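Jovwood opens the Brirkura reading room to drop-in visitors

Girkau, Jun 18, 2025

I'm really pleased to be writing this one! After a long winter of sanding, shifting and arguing over chairs, we at Jovwood are opening the Brirkura reading room to anyone who fancies a sit down. It's on the ground floor of our Weerakoon building, three minutes' walk from Girkau station, and you don't need to book.

We took the room on last December, when it was mostly cardboard boxes and a very sad filing cabinet. The idea was simple enough -- a place where people could try our furniture for a whole afternoon, with a book and their feet out, instead of perching on it for ten seconds in a shop. So the pieces are arranged the way you'd have them at home, and we've left everyday bits and bobs lying about on them. 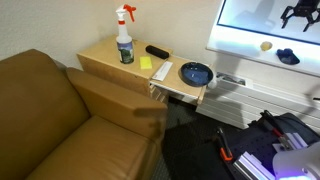

2 min read

My own favourite is the brown leather armchair. I like a wide armrest (wide enough for an elbow and a paperback, please) and the padding on this one suits me down to the ground. The leather has soft creases in the seat and I hope it gets plenty more.

Next to it we've put a side cabinet in light wood with a flat top and a tray that pulls out. I tend to drop my post on the tray the minute I come in, and a bowl on there is handy for keys. When you want the floor space back, push it in. The spray bottle lives on top of the cabinet at the moment, so if you spot a smudge, you're welcome to have a go yourself!

Over 842 people filled in our survey about how they use a living room, and 131 of them asked for somewhere to put things down beside their chair. We listened -- all 5 of the seating spots in the room now have a surface within arm's reach.

Entry is free, and so is the tea. Children are welcome and so are well-behaved dogs. The armchair and cabinet can be ordered at the desk, with delivery across the Girkau area.

For opening times, or if you'd like to bring a group, ring the Jovwood press desk or drop us a line through the contact form.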